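Home | News | Town | Sport | Contact

Clotska library will open in the evening from September

The library in Clotska will stay open until 8 p.m. from September. Until now it closed at 5, and many people who work in Riviere could not come home in time to return their books.

The town will pay for two more staff members. The reading room upstairs has 26 seats, and in the evening it will be kept for quiet study. Almost 100 readers signed a letter in spring and asked for longer hours.

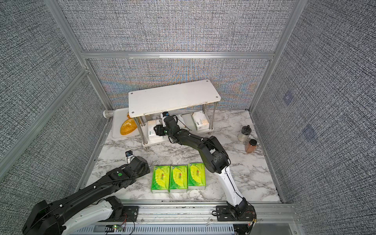

One reader wrote to us that the new hours are welcome, but the last bus to Oltetti leaves too early, so for her village the change does not help very much.

The town answered that it is talking with the bus company Wolel about a later bus. There is no decision yet. Books can also be returned at night through the box next to the side door. The fee for a late book stays at 20 cents for each day.

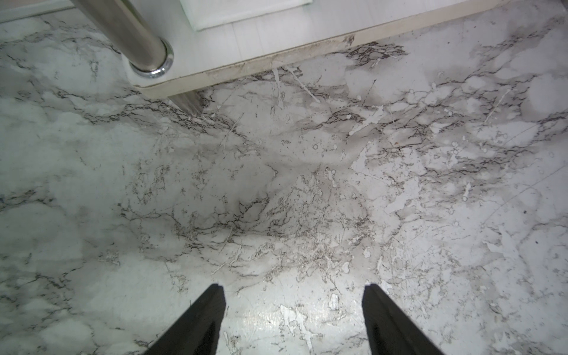

White furniture on a marble-patterned floor.

Contact the newsroom | © Clotska News | Back to top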